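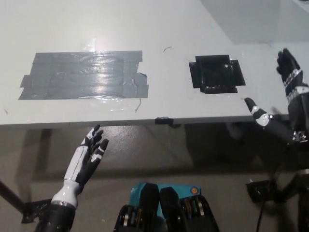 Bench rules, round two

Corey Treloar asked me last week why the bench rules run to two pages when the old ones fit on a sticky note. Fair question! Mostly it's because we wrote the sticky note when we had one arm and one person who knew how to stop it, and now half of Plonddale seems to want a turn with a humanoid.

So, what's new. Before anyone switches on the motors, you say it out loud and wait for an answer. A nod doesn't count (I've been guilty of the nod). Whoever holds the stop button holds only the stop button — no coffee, no phone, no "can you just pass me that driver."

Then there's tape. I know, I know, I go on about tape. Patches on the tabletop are fine as targets and I use them myself, but please press the ends down flat and write in the log what each one is for. Gray and black mean nothing by themselves. Ekua Quartey spent a whole afternoon in March lining up a reach test to a patch that somebody had put down to cover a scratch, and she has been very nice about it, nicer than I would have been.

Wipe the table before a run, too. Hairs and bits of tape fluff love a shiny white surface, and so do reflections, so check the glare from the robot's point of view as well as your own.

Fingers start below the table edge or well above it, never level with it. We had 44 log entries for bumped fingertips this year and I'd like a much shorter list next time. If you're changing a start pose, run it at the slow setting first and have your second person watch the hand that isn't doing the job. That's the one that gets you.

The full rules are in the Kasine folder. Comments to me, please, and be as picky as you like.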